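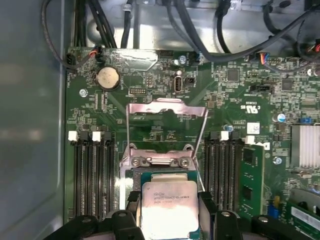
Notes by the course tutor, Workshop Skills 2, Wiltden site
Session: Processors and sockets

Welcome back, everyone, and well done for getting through the cabling session, which I know was a long afternoon! Today we move on to the part of the board people are most nervous of (I certainly was), so please take your time and ask as often as you like.

Our server board has a Xeon E5-1630V3 in it, and you can read the name off the silver lid without a magnifier. The metal load plate stands upright when it's open. While it is up, keep sleeves, lanyards and loose screws well away, and hold a processor only by its edges. Never force it. A processor that is lined up properly sits down under its own weight, and if yours doesn't, lift it straight out and look again.

Memory slots run in a bank on either side of the socket, with white latches at the top. Before adding a module, find the notch and match it to the slot, then press evenly until the latch closes. The printed Traltham handout says which slots to fill first, so have it open beside you.

Do find the round coin cell too, up towards the top left of the board. It keeps the clock and settings going while the power is off, and a machine that forgets the date every morning usually wants a new one.

For Monday, please read the Tymoshchuk chapter on thermal paste as far as page 16, and bring your wrist strap.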